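Home Help Board > Laundry & Linens
Gray striped cloth napkins won't lie flat, edge coming up. Iron or fold different?

Bit-na Sun
posted 26 Nov 2019
Got a pile of gray cloths with thin white stripes, use them as napkins and for drying glasses. Kind of a waffle weave. Supposed to go in a drawer in a neat stack for December company but they come out of the dryer with curled corners and one edge fraying a bit. Stack leans over every time. Do I iron these?? Label is long gone. Also is there a right way to fold so the stripes line up, or am I overthinking it. Thanks in advance

Kyung-hwa Ha
Don't iron if its microfiber. Heat flattens the loops and then it won't soak up anything. Ruined a whole set from Furnomham that way, they just push water around now.
What works for me – take them out while a little damp, shake hard, lay flat on a table and pull the corners square. Smooth with your hand from the middle out. Leave 20 minutes. Then fold with the stripes, not across. Half, half again, folded edge facing the front of the drawer. Stripes end up close enough.
Fraying: trim the threads, do not pull. A zigzag stitch along that edge if you have a machine, or fold it under 1/4 inch and hand sew. And skip fabric softener, it clogs the fibers.

Deok-su Cha
just roll them. takes less room. mine are all in a shoebox

Da-eun Yoo
Agree with Kyung-hwa on no iron. Would add wash them seperate from anything fluffy, the waffle kind grabs lint like crazy. Cold or warm, low dry, no dryer sheets.
One more thing, don't wring them into a rope when wet. I used to, and I blame that for the curl on mine – press between two dry towels instead. And pick up by a corner or the hem when you lay it out, if you grab the middle it bunches and you have to start over.
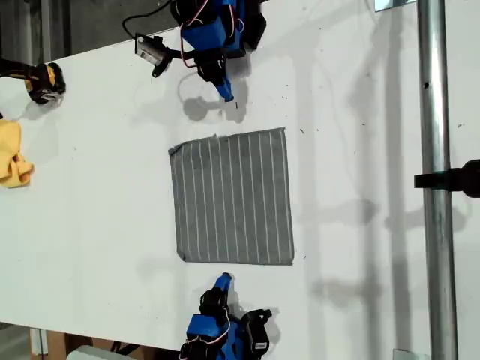
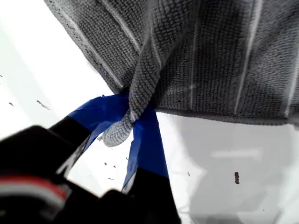

Gray cloth with pale stripes. Second one is close up, weave shows better and part of it is twisted.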